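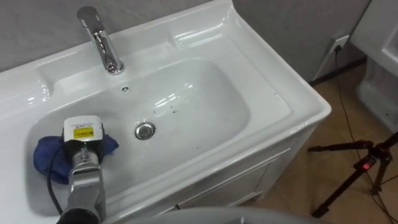 Housekeeping Skills 1, Handout 4: The Washbasin

Read this before the practical at the Wakelgate site. Bring your own gloves. Cloths are in the cupboard by the door, color coded as in Handout 2. Blue is for basins and rims only.

Order of work

Take everything off the ledge first, including soap. Wet the cloth and wring it out well. Start with the faucet and the back ledge, then the rim, then the walls of the bowl, and leave the floor and drain for last. Dirt falls down — if you do the floor first you will do it twice.

Look at the bowl from more than one side before you start. Glare on glazed ceramic hides a lot, and fine specks are easy to miss.

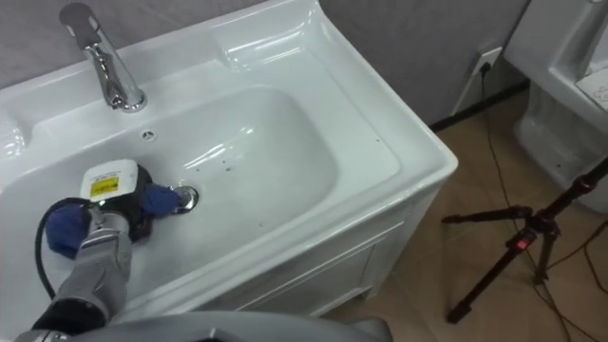
Fig. 1. Specks on the basin floor, to the right of the drain. Blue pads at work on the other side.

Loose grit should be lifted, not rubbed. Press the cloth down flat, draw it toward you, fold to a clean side and repeat. A folded cloth gives you several clean faces. Rinse it when you run out.

Marks that stay behind get a little cream cleaner, left for 4 minutes and then wiped. No powder and no scouring pads on ceramic or chrome.

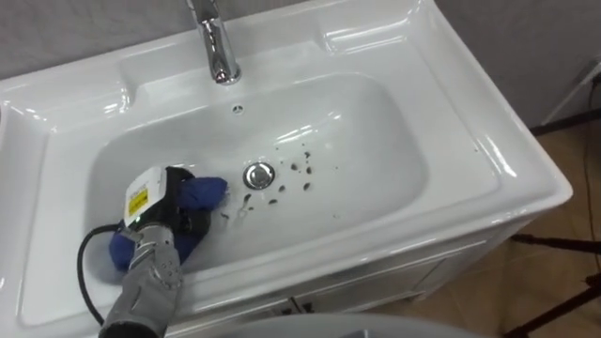

Fig. 2. Dark spots of different sizes beside and below the stopper, with a few faint pale smears.

Smears need a second pass with clean water and a dry cloth. Do the overflow hole with a corner of the cloth, then lift out the stopper if it is the removable kind and wipe under it.

Time allowed: 11 minutes per basin, with 20 for the full vanity including doors.

For next session: read the Otell notes on chrome, and bring your checklist filled in.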